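# The pajama question

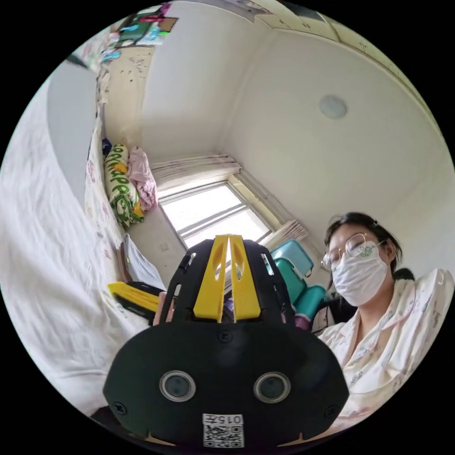
I have worked from home for nine years, and in that time I have held firm opinions on exactly one subject, which is whether you should get dressed for it. My opinion used to be yes. I was insufferable about it. I owned what a catalog called a "desk shirt," and I once told my friend Jianhua Kang that a collar was a state of mind. He pointed out that pajamas have collars too, and he was right, the good ones do. A cream pajama top with a pointed collar and small pink and blue flowers on it is, if you squint, a blouse. Put a pair of round wire-rimmed glasses above it and you could chair a meeting.

I gave up in August, when the apartment hit 93 degrees by two in the afternoon and the desk shirt began to smell like a gym that had closed for reasons. I changed into the bottom half of an old pair of pajamas, meaning to change back before my three o'clock call. I did not change back before my three o'clock call. The call went fine. Somebody praised my section of the budget, which had never happened when I wore a belt.

After that I did what any adult does with a small success and spent money on it. The first set came from Varnari, who sell sleepwear to people who want to be photographed near a window. It was gray, it was beautiful, and the pants had no pockets. I carried my phone around the kitchen in my hand like a man delivering a subpoena. The second set, from Cukholm, had three pockets, one of them on the back of the left knee. I wrote to ask what it was for. They sent me a discount code.

The third set I bought off a rack in Kindmont, at the shop with the broken awning, for $12. I wear it most days. The elastic is going and one button is from a different garment entirely, possibly a coat.

There is the matter of going outside. I used to think this was the line. Then I thought the mailbox was the line, then the corner store, and now I have been to the dentist in a top that I'm fairly sure she recognized as half of something. She didn't mention it, but she did ask how I was sleeping.

Jianhua, for the record, still gets dressed. He irons, even. He says it helps him know when the day is over, and I can see the appeal, having last week brushed my teeth at four in the afternoon out of pure confusion. My own system is that I have day pajamas and night pajamas, and at 9 I swap one for the other. They're nearly the same blue. I've started keeping the night ones on the left hook, but my wife moves them.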